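Folding day, again

Laundry backlog is out of control so today was T-shirts, all of them. Started with the black ones -- worst ones to fold, they show every bit of lint and every crease. Flatten on the table first, sleeves in, then up from the hem. Skip the flattening and you get a lump. I have made alot of lumps.
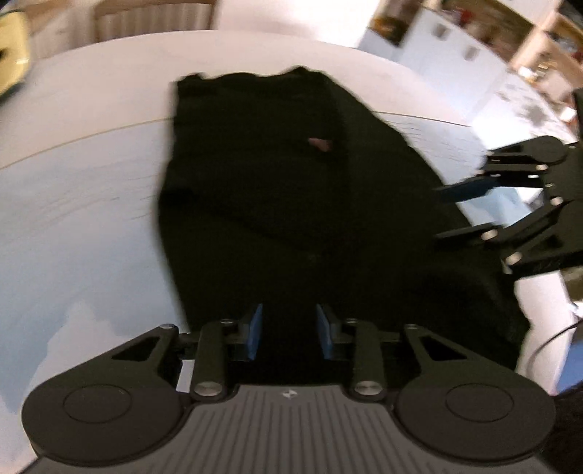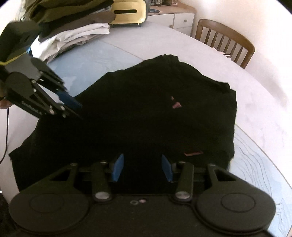 Black on the white table, wrinkles and all.

Quinlan, October 13, 2018

Darks in one pile, whites in another. Socks tommorow maybe. Hina Naqvi rolls hers and says it's quicker -- not convinced. Ok, next basket.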